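Trisix hand grippers: cube mounting, cables and the March recalibration

July 8, 2022

Notes on keeping the pair of Trisix hand-held grippers in working order. Most of this was in my workshop log already. I am writing it up because the pair came apart again this week for a cable change and I had to look up my own screw order.

The setup is two grippers, left and right, each with a marker cube behind the body. Pose comes from the cubes. The bodies are printed to the Flolladano pattern, second revision, with the deeper shell. Recordings go to the Issa logger, which writes one file per hand and a third for timing. I keep the hands as separate devices in the config. Treating them as one device saves a few lines and makes every fault harder to find.

Cube mounting

The cube sits on a plate held by four M3 screws. Tighten them in a cross pattern, by hand, then a quarter turn with the short key. Any more than that and the plate bows. A bowed plate tilts the cube by a small amount that looks like nothing on the bench and shows up as a constant offset at the tip.

After the plate is on, check these before going further:

The cube does not rock when pressed at a corner.
No marker face has a lifted edge. Re-glue the whole face if one has; a patched corner is never flat.
The face numbers match the config for that hand. The two cubes carry different codes and the plates are interchangeable, so it is quite possible to fit the left cube to the right body. I did this in March and lost an afternoon to it.

Wipe the faces with a dry cloth only. Alcohol takes the matt finish off the print, and a shiny face drops out under the ceiling lights at certain angles.

Checking both hands together

I do the standing check in front of the curved projection screen. Its surface is pale and nearly plain, so the only codes in view are the ones on the cubes. The strip reflections near the top are the one nuisance, and I keep the cubes below them. Arms forward, one gripper further out than the other, hold still, then swap.

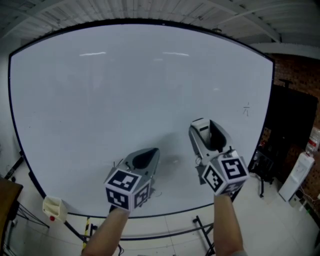 Pass figures

Hold each pose for 30 seconds. At the end of it the logger prints a count of dropped poses per hand. I accept 2 for a hold. Above that I stop and look at the faces before touching any software settings, and it has been the faces far more often than the settings.

Do 200 holds' worth of recording after a full rebuild if there is time. There usually isn't, and a shortened run has been fine after a cable change alone.

Cables

The cable is the part that wears. It fails at the strain relief, where it bends each time the wrist turns. Signs, in the order they appear: a single gap in the timing file, several gaps close together, then the device vanishing and coming back under a new number. Replace at the first sign. The Zustden leads I use now are softer than the old ones and have lasted longer, though the sheath marks easily.

Leave slack behind the body, enough for the wrist to turn fully both ways without pulling. Too much slack and the loop swings across a marker face. Tie it once, loosely, and move the hand through its range before trimming the tie.

Recalibration

Needed after any work on the plate, and not after a cable change unless the cube was disturbed. Use the flat board, both hands in turn, left first. Save under a new file name. The last good file for the right hand is number 247 and I keep it read-only, as a bad calibration written over a good one cannot be got back.

Still to do: the right body has a slight creak when squeezed hard. It has no effect on the figures so far. I suspect the lower shell screw and will look when the next cable goes.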